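Print this page | E-mail this page
Reading time: 5 minutes

Speaker notes: Showing a robot what you mean
Seyoum meetup, Thursday, second slot after the break. I have 20 minutes and 5 of them are for questions, so keep moving!

OPENING (no slide yet, just talk)

Hi everybody. Quick show of hands: who has tried to teach a kid to tie a shoe by talking? Just talking, hands behind your back. (Wait for the groan.) Right. You get as far as "make a loop" and then you grab the laces. My whole talk is about grabbing the laces.

I work on Telloter, our little project at Postow for teaching arms to do household stuff by showing them. I've been at it for a couple of years and most of what I know came from doing it badly first, so please laugh in the right places.

SLIDE: TWO WAYS TO SHOW IT

There are 2 ways we do this. One, you put the arm in the mode where it goes limp and you take hold of it and walk it through the job, and it remembers where its joints went. Two, you sit off to the side with a controller and drive it, and it remembers what you drove.

Say this slowly, people mix these up: in both cases a person is doing the task. The robot is along for the ride and taking notes.

Hand guiding first. I love it. You feel the weight of the thing, you feel when the wrist is getting to the end of its travel, and newcomers pick it up in an afternoon. My mother-in-law did a decent job of it! (Pause for that one, she's very proud.) The trouble is that your own arms and your own big head end up in the camera view. Then you train on those pictures, and later there's no big head in the view, and the robot has no idea what's going on. We lost most of a July to that. You can play the motion back afterward with the person out of the way and record the pictures then, and for stiff things like blocks or mugs that works nicely. For anything floppy it's a gamble, the cloth never lands the same way twice.

Remote control next. Nobody's elbows in the picture, and whatever the camera sees while you drive is what it'll see later on. The cost is that you can't feel a thing. The first day you drive one of these you'll shove the fingers straight into the tabletop, everybody does, so set your force limits before you let a new person in the chair. And keep the stop button where your hand falls on it. I mean it, put it there before you switch on.

(If they look sleepy, tell the story of the oven mitt we chased across the table for ten minutes. If they look awake, skip it.)

SLIDE: WHAT A GOOD DEMONSTRATION LOOKS LIKE

OK so this is the part I'd have paid money for when I started.

Go at one speed. Don't rush the boring bit and then creep through the hard bit, or the robot learns your nerves along with your fold. If you have to think, think before you press record.

Don't wiggle. When people aren't sure, they hover and make these tiny circles over the corner they want. I do it too. Every one of those circles goes in the recording, and then you get a robot that hovers and makes tiny circles. It's very funny the first time, less so the week before a demo.

Pick one way to do the job and stick to it. This was our biggest fight. I fold toward me, my deskmate folds away, and we both recorded half the set. The arm averaged us out and folded toward nothing, it sort of patted the middle of the towel and stopped. We threw all of it away and wrote a one-page sheet: which corner first, which direction, where to let go. The sheet is called Maltater (long story, it was a typo on a label that stuck) and now the whole lab says "is that in the Maltater?" about everything, lunch orders included.

But do vary the start! Same method, different starting spots. Turn the cloth, scoot it toward one side, bunch it a bit. If you always begin from the same neat square in the same neat place, you've taught the robot a dance routine, and it'll do that dance with or without a cloth there.

And keep some of your fumbles. A miss followed by a good clean recovery is worth having. A miss followed by you swearing and grabbing the thing with your hand, delete that one.

SLIDE: SETTING UP THE TABLE

Short slide, people always ask though.

Matte surface, plain color, something that isn't the color of your cloth. Shiny tables throw glare and the depth camera goes haywire. We bounced between bare tops and covers and I'm firmly on team plain.

Tape down the camera mount and mark where it goes. If it gets bumped, stop and check before you record another one. I once did a full morning with the camera tilted and only noticed over a sandwich.

Watch your cables. They breed. Get them off the work surface at least, and leave enough slack that the arm can go all the way around without tugging on anything.

Name your recordings the minute you make them. "test_final_new" helps no one, least of all you.

SLIDE: WHEN IT DOESN'T WORK

(Drink some water before this one, it's the long one.)

So you train, you press go, and it's bad. Before you touch the code, watch your own recordings back, all of them, at normal speed. Every time I've skipped this step I've been sorry. You'll see the grab that was a little too high, or the stretch in the afternoon where you got tired and sloppy and quit squaring the edges.

Then ask if the camera can see what you used to make the decision. When I drive standing next to the table, I cheat. I lean over and peek around the gripper. The robot can't lean over! So now I make people drive from the camera picture only, and they complain for a day, and then the results get better and they complain about something else.

Then add more demonstrations of the exact spot where it fails. If it fumbles the second corner, start from the second corner and do that bit over and over.

SLIDE: LAST ONE, CLOTH (leave it up during questions)

Folding is still my favorite thing to teach, and I'd tell anyone starting out to try a small square towel before they go near a shirt. You get an edge to follow, you get four corners, and if you mess up you flatten it and go again. Talk through the approach while this one's up: the tan cloth is turned so it sits like a diamond, and the arm has come up across the green table with its gripper over the upper half. From there, point out how much of the right side of the cloth is hidden under the gripper, and ask the room which corner they'd go for if this view was all they had. Let them argue, there's usually a good split. Then tell them that's the question to settle before recording anything, and open it up for questions.
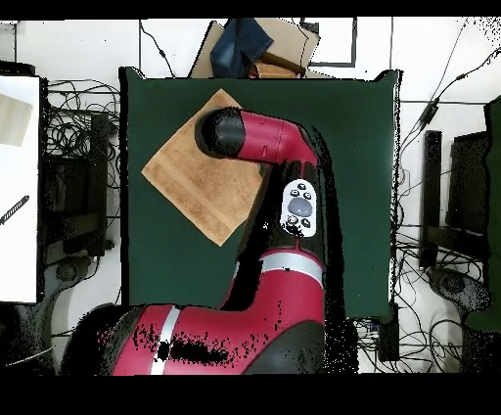
Last updated: July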